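**Subject:** Re: [grasping-list] Two-finger or suction for mixed small parts?
**From:** Femke De Smet
**Date:** Nov 4, 2024

Hello Smaranda, hello all,

Thank you for your message, and excuse me that my answer took so long. I wanted to finish our own comparison first, so that I do not write only opinions.

Smaranda Moldovan wrote:

> We must choose a gripper for picking mixed small objects from a deep bin.
> Our supplier says suction, my colleague Mwajuma says fingers. The arm is
> already bought, so only the gripper is open. Has someone tried both in the
> same bin? I am especially interested in what happens near the walls. Also,
> how do you bring the cables past the wrist? Ours catch on everything.
>
> Smaranda

We tried both, in July and again last month, on the KUKA arm in our lab in Cludham. The bin is a grey one with sloping sides and it is clamped to the table. The clamps are important. In the first week we did not have them, and each time the fingers touched the wall the bin moved a little, so the camera calibration was not valid any more. We spent 2 days looking for an error in the software which was not there.
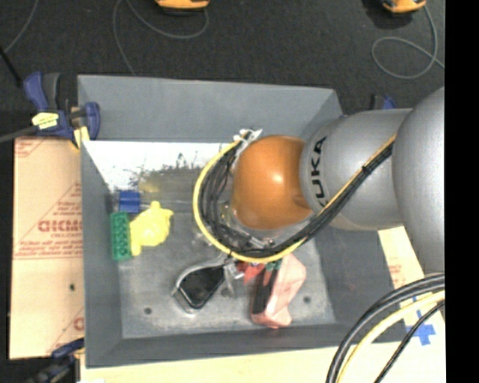 *KUKA arm over the clamped bin, fixed camera. Cable loop on the left side of the joint.*

First your question about the walls. With fingers, the difficult objects are the long ones which lie parallel to a wall, for example a building brick. One finger has to go between the brick and the slope, and there is often no place for it. We now let the arm push such an object towards the middle first and take it in a second movement. This costs time, but it is reliable enough for us. With suction the wall is less of a problem, because you come from above.

On the other hand, suction did badly on the studs of the building bricks and on small toy figures with round bodies. The cup cannot close on them and the air goes out. On flat blocks it was faster than the fingers, I must admit this.

In total we made 1149 attempts with the fingers. With suction we stopped after 100, so please do not compare our two success rates too seriously. Yoshinori Maruyama wanted to continue with suction, but we had only one cup size and I thought it would not be fair to the method.

About the cables: we lead them along the outside of the arm and then in a wide loop around the joint, with a tie on the straight part. The loop looks too big when you see it for the first time. It must be big. When we made it shorter, it became tight as soon as the wrist turned 90 degrees, and the connector was pulled. The bad side is that the cables can hide a part of the bin from a fixed camera, and the joint does it too. So we move the arm away before each new detection. If you have a second camera from the other side, maybe you can save this step.

One more point for your camera: our bin has a metallic floor and it reflects the lamps very much. Near the far wall we had a white patch where the detector saw nothing, or saw objects which do not exist. A matt sheet on the floor would help, but then the friction is different and the objects slide in another way – so we left the floor as it is and moved the lamp a little. I am not fully satisfied with this.

My advice: if your parts are mostly boxes and other flat things, listen to your supplier. If they are mixed like ours, I am with Mwajuma. I can send you the table with the results per object, but the notes in it are half in Dutch and I have to clean it.

Does somebody on the list have experience with longer and thinner fingers for the wall problem? We fear that they bend, but we did not test it.

Kind regards,
Femke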